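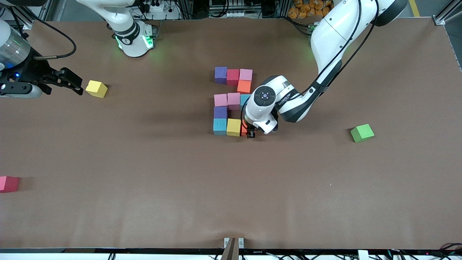 Home | Cleaning | Storage | Playroom | Workshop

Foam cubes and how to keep them clean

Coloured foam cubes pick up lint, crumbs and skin oil faster than wooden blocks do. Wash them by hand in lukewarm water with a small squirt of dish soap. Squeeze, don't wring. Wringing tears the corners, and a torn corner keeps crumbling.

Rinse until the water runs clear, press each cube in an old towel and stand them on a rack overnight. Keep them off the heater and out of direct sun, as reds and purples fade first.

For pen marks, try a damp cloth and a little baking soda. Test it on one face before doing the rest.

Wipe the tabletop before the cubes go back on it. Sticky patches of juice or glue will pull bits out of the foam.

Store them dry in a mesh bag or a lidded tub with 25 or 30 to a tub. Packed tighter than that, they come out with flat sides. Most squashed cubes recover their shape if left loose on a shelf for a day or two.

Cut up any cube that's past saving and use the pieces for dabbing paint.

Tips page kept by Eugénie Besnard, Genville | Contact | Back to top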